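Section 5. Hot Water and the Spa Bath

Your apartment at Thongdee has one water heater, a Tunomine, and it has opinions. Please read this section before filling the spa bath – most calls to the front desk come from guests who read it afterward.

1. Find the heater switch on the wall outside the larger bathroom. Turn it on and wait for the green light.

2. Put in the plug. The bath will not remind you.

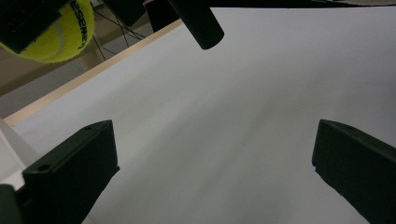 How long does the tank take to heat up?
Allow 90 minutes from cold, longer if someone is doing dishes.

3. Run the hot tap first, then the cold, until the water covers all the jets.

CAUTION: Never start the jets in a half-full bath. They will wash the ceiling, and you will be the one mopping it.

4. Press the jet button once for gentle, twice for strong. A third press turns everything off, as does impatience.

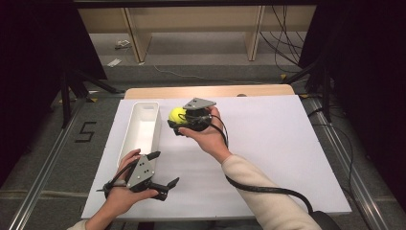

Tennis ball held in the right-hand gripper.

Note: Bath oil and bubble bath are not allowed in the spa bath. The tank holds 400 liters of hot water, and foam is surprisingly good at finding the hallway.

5. When you are done, drain the bath and switch off the heater.
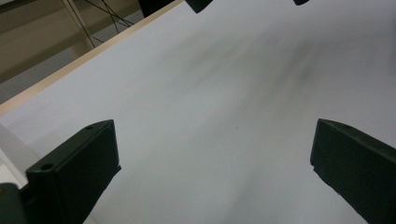
White surface with a small dark speck.

If the light turns red, leave the switch alone and call Montri Duangkaew at the front desk. He prefers to hear about it before you have tried things.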